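Stasomside Community Board > News & Politics > Media

Topic: Front page cartoon in the Wirkness Courier

harbor_lane
June 11, 2024
Did anyone else see the cartoon on the front of the Courier this morning? It has the governor as a puppet with a hand coming down from the top of the page. It's almost the same drawing they ran in September when the port vote was on, only the hand had a ring on it then and now it has a glove. I want to know if it's a message to someone or if the artist just ran out of ideas.

tollgate40
The glove is the point. The ring was the old interior minister. He's out, so they can't draw the ring anymore.

mudflat
I doubt it. Papers reuse art all the time. I worked in layout for 6 years and we had a drawer full of old drawings we would touch up when the day was short.

tollgate40
Not on the front page, and not two days after the governor canceled a press conference.

harbor_lane
He didn't cancel it, he moved it to Stindance. The Courier printed that he canceled it and then ran the correction on an inside page.

Dal Bello
The Courier is owned by people close to the ministry, so I read the front page as the ministry talking. The drawing is a warning to the governor that he can be replaced. The state channel used the word "puppet" twice last night too.

mudflat
The state channel uses that word every night about somebody.

quay_reader
Does it matter that much? The print run is down to 2,000 copies, and half of those go to offices where they sit on a counter.

Dal Bello
It matters because of who reads it, and those are the offices.

tollgate40
Agree with Dal Bello. Also the online version was changed before noon. The headline said "Whose Hand?" and now it says "Questions Over Port Budget." The cartoon is gone from the site. I have the print copy if anyone wants a scan.

harbor_lane
Yes please, post it in the scans thread. I only saw it at the kiosk.

mudflat
Headlines get changed for all kinds of reasons. Somebody in legal could have called. I still don't see a purge in it.

quay_reader
The budget story under it was the real news and we have 205 views on a thread about a glove. They are moving money out of the fishing fund – up to a third of it – and there was one paragraph on that.

Dal Bello
Start a thread on it, I'd read it. I have the figures from the last council session somewhere.

quay_reader
Will do tonight.
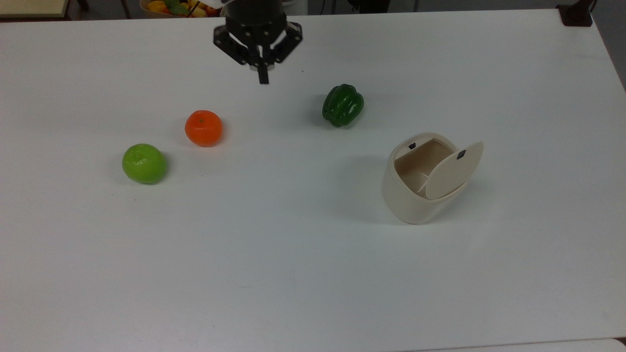
Orange and green pepper on the white table

harbor_lane
Good. Put the link in here when the thread is up.

tollgate40
Scan is up in the scans thread, page one and the correction. The fold runs through the governor's face but you can read the date and the signature. The signature is different from the one in September, so it's a different artist.

mudflat
Then a new artist copied an old drawing. That's closer to what I said than to what you said.

tollgate40
Or a new artist was told to copy it. We'll see what they print when he speaks in Stindance.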